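Crackers one, gripper nil: Nurkis trial finds the limits of blue fingers

28/11/2025 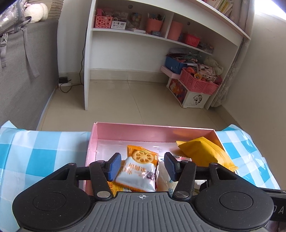
The people at Nurkis have spent much of the month picking up snacks, and they would like it known that this is work.

The small automation outfit has been comparing two sets of finger pads for its hand-held gripper, a tool a person carries around to show a robot arm how a job should be done. The old pads are stiff. The new ones, bought from a supplier called Urquhart, are softer and have a bit more give at the tip. Each set got 100 tries at lifting a single wrapped snack out of an open box and putting it down somewhere else in one piece.

Packets were chosen for being awkward. They are shiny, they slide over one another, and a puffed one tends to scoot away when you squeeze it from the wrong side. They also contain crackers, and a cracker keeps an accurate record of how hard it has been pinched.

"We tried wooden blocks first and everybody looked like a genius," said Kojo Atinga, who is running the comparison. "Then we bought a bag of crackers and went back to being ordinary."

The soft pads came out ahead on breakages, though Atinga won't call it a win yet. They were slower to let go, and on the flatter packets they sometimes folded under instead of getting a grip on the crimped end. The stiff pads grabbed nearly everything on the first go and left 20 packets that could fairly be described as crumbs. The soft pads' breakage tally is being recounted after a disagreement over whether a corner counts.

Lighting turned out to be a bigger headache than anyone had budgeted for. Glare off a glossy wrapper can hide its edges from a camera, and the software that works out where one packet stops and the next begins did not enjoy it. Atinga's team now does half its runs with the curtains open and half with them shut — a method that cost nothing and has already outperformed a filter that cost a good deal more.

Next up is the arm itself. Nurkis plans to run both sets of pads on a bench unit from Nillano, using the hand-held demonstrations as its lessons. The target is 2,000 recorded pickups by March, with new packets mixed in along the way so that the arm doesn't simply memorize one brand of biscuit. A second controller will be tried at the same time if it arrives, a sentence the team has been saying for a while.

There are no plans to sell a snack-sorting robot. The customers Nurkis has in mind pack small, light goods in bags, where the same trouble with slippery film and crushed corners turns up on a larger scale and with less to eat afterwards.

Atinga said results for both pads will be posted once the arm runs are finished, including the failures. Broken crackers are being kept in a tub by the kettle until the recount is done. The level in the tub has been going down, and the recount is now expected to be brief.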